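Robots at Niltden: your questions

Will Flilter take my job?
Not in April. It practises picking things up in a simulated flat, and you write the notes on how it did.

Who marks its work?
You do. Satish Varghese's team checks 35 runs a shift, down from 71 after complaints about eyesight. 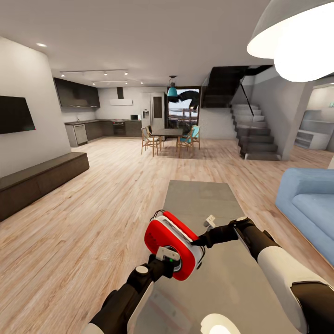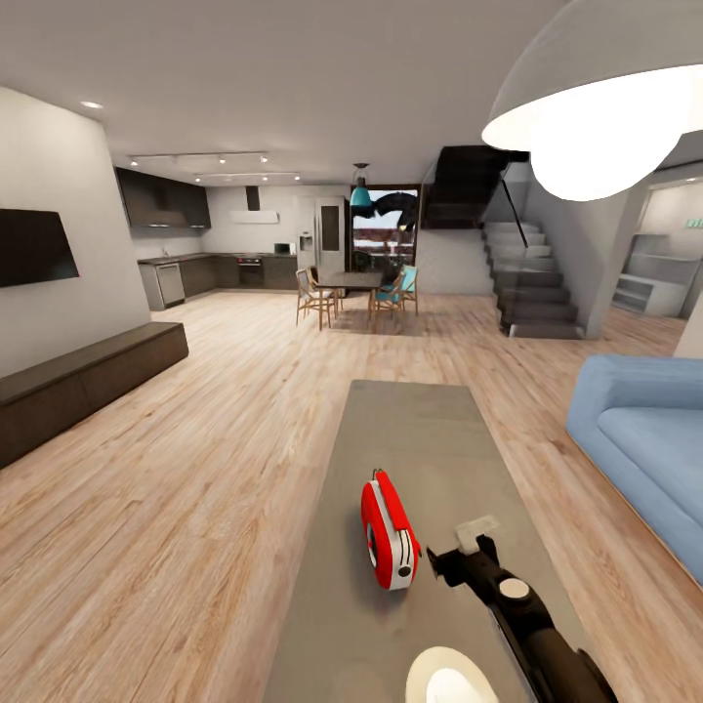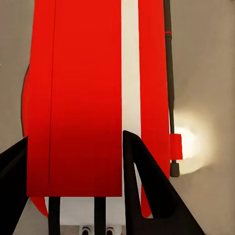
All three: simulated runs, red items.

Staff Answers, Issue 3

Do I still get a tea break?
Yes. The robot doesn't, and hasn't raised it.

Can I move to the training desk?
Ask Olga Ibarra before Friday. Grades stay the same, as does the chair.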